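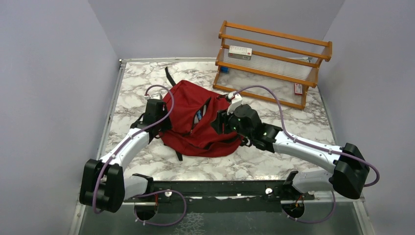

Kavex two-arm bench kit, six weeks in

Posted by slowfeed

We bought the Kavex two-arm kit in July for a returns desk in Marsden. The job is bags: open the main compartment, take out whatever the customer left in there, close it, pass it on. I read every post about this kit before ordering and most of them were from people stacking blocks, so here are notes from someone using it on soft goods. Wiring first. The purple cables come off the bracket on top of each gripper and run back along the forearm under clips, with a big loop left over at the elbow. That loop is how the manual tells you to do it and I don't love it. On a backpack like the red one, with the zipper open and stuff showing inside, the arms work low and close together, and the arc above the wrist is the part I watch. Twice it has caught on a strap.

Good points. Setup took 8 hours for one person who had not done it before. The arms hold position well. Support answered the same day both times I wrote.

Bad points. The fingers are too thick for small zipper pulls. Out of 197 bags we logged, it got the zipper open without help on 115. Most of the failures were the pull lying flat against the fabric. Hard suitcases would do better but that isn't our work.

Would I buy it again? Probably, at the price we paid, with different fingers.

Reply by torque_tuesday

115 out of 197 is not a pass for me. That's under 60 percent and you're calling it a probable rebuy. What does a person at the same desk get?

Reply by slowfeed

A person gets all of them. Nobody here expected it to match that. It runs at night when the desk is closed and the ones it can't open get set aside for the morning. Every bag it does open is one less for the day shift.

Reply by Ashley Bramwell

We run the same kit on laundry bags and jackets. Agree about the fingers. We swapped to the Skuvari slim set and the difference on zippers was large. They bolt straight on, but you need to redo the grip force settings or they will bend. We bent one pair the first afternoon.

On the cable, you can shorten the arc. Loosen the first clip behind the wrist, pull the slack back toward the elbow, and tighten it again. Run the wrist through its full range by hand before you power up. If it goes tight anywhere, give some back.

Reply by pallet_jack_88

Don't do that. The slack at the wrist is there for a reason. I shortened mine and the connector at the gripper bracket failed inside a month. Kavex would not cover it because the clips had been moved. Read section 6 of the warranty sheet.

Reply by Ashley Bramwell

How much did you take out? Ours has been like that since spring with no failures. I'm talking about a couple of inches.

Reply by pallet_jack_88

More than a couple of inches, I'll admit. Still, the warranty wording doesn't care how much. If it's a company purchase I would ask them in writing before touching a clip.

Reply by kerf_and_co

Question about the table. Is the marble pattern top what comes with the kit, or yours? I have the plain gray one and the overhead camera gets confused by glare in the afternoon.

Reply by slowfeed

Ours. The kit came to us with the arms, the front beam and the controller. No top. I can't say the pattern helps or hurts, I haven't compared. We put up the pale panels on three sides ourselves and those did help, because people walking past the desk were throwing it off.

Reply by torque_tuesday

So the listing price doesn't include a work surface or panels. That should be in the first post. Lerkance sells a two-arm package with both and it ends up close to the same money.

Reply by Sinéad Duggan

I've used the Lerkance package. The enclosure is nice and the table is flat, which counts for more than you would think. The arms are weaker. Ours drooped when holding a full school bag out toward the back of the table, and the software wanted a restart most mornings. I sent it back inside the trial period and got a full refund, so no complaint there. For light items I would consider it again.

Reply by torque_tuesday

Fair enough. How heavy was the bag?

Reply by Sinéad Duggan

A little over 8 pounds. Within their stated limit, but only just, and the limit is given for the arm half extended. You have to go looking for that.

Reply by kerf_and_co

Is that how Kavex states theirs too?

Reply by slowfeed

Kavex gives two numbers, one close in and one at full reach. I haven't tested the full reach one. Our bags stay near the middle between the two arms and one gripper is usually just holding the fabric still while the other works on the opening.

I wrote to support about the cable after reading this. Their answer was that the clips can be moved along the forearm but the one nearest the wrist has to stay where it is. So Ashley's method is out for us while the warranty runs — no offense, Ashley.

Reply by Ashley Bramwell

None taken. Mine's out of warranty in any case.

Reply by slowfeed

Slim fingers are ordered. I'll run the same kinds of bags through and post the count when I have it.

Reply by pallet_jack_88

Set the grip force low and work up. Start with a bag you don't mind tearing.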